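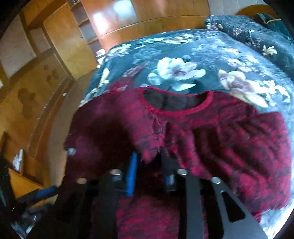 Lundisel 2 review: grasp labelling and replay for cloth work

I have used Lundisel since September to sort and label recordings of clothes handling: jumpers, shirts, towels, the odd duvet cover. It takes wrist video and gripper width, lines them up on one timeline, suggests where each grasp starts and ends, and exports the result for training. Version 2 adds a cloth mode and a new replay window. I paid for my own licence.

Installation took 30 minutes on a plain Linux desktop, most of it downloading the models. The single-seat licence is £179 a year. Tayla Maihi, who shares the labelling with me, had to install it twice because the first attempt put its cache on a full drive and gave no warning.

Cloth mode is the reason to upgrade. The old segmenter treated a garment as a rigid thing and lost it as soon as it folded over itself. The new one keeps hold of a jumper through most of a lift. It copes with mottled red and black knitwear, which I expected to be hard, as the black flecks are close in colour to the black plates of the gripper. Where it does slip is through gaps in the jaw. Fabric showing through a slot is sometimes given to the gripper mask, and you have to paint it back by hand.

Patterned bedding is a weaker point. On a floral bedspread the collar finder picked a printed flower as a neckline in 9 of my clips. Raising the depth weight fixed most of these. The setting is buried under Advanced, then Priors, and the manual gives it one line.

Grasp timing is good. The start marks need little correction. The end marks tend to come early when the cloth is slippery, and motion blur makes this worse.

The replay window shows the planned gripper path over the video and lets you scrub both together. I use it every day. It corrects for fisheye properly, so the path stays put near the corners. Playback stutters on long recordings, and there is still no undo for deleted marks. I asked support about that and got a reply from Junpei Maruyama the same afternoon saying it is planned, with no date.

Export to our Tanabe planner worked first time. Export to Vimel dropped the gripper width column until I renamed it.

Good: cloth masks, grasp start times, replay.
Bad: no undo, hidden settings, patterned backgrounds.

If you only handle boxes and bottles, version 1 does the same job. For clothes I would pay for the upgrade.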